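Farquharson armchair, tan-brown, bought in June

Seat width is 72 cm and the frame is rated up to 208 kg. Assembly took 10 minutes. The pleated backrest is tall and holds its shape, but the ridges collect lint and need a brush attachment.
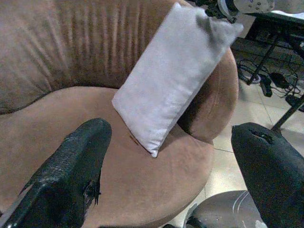 Lumbar support is weak. A slim pillow set diagonally in the corner by the armrest corrects most of it. Fabric marks easily and the cover does not come off.

Rating: 3 out of 5
Denise Garside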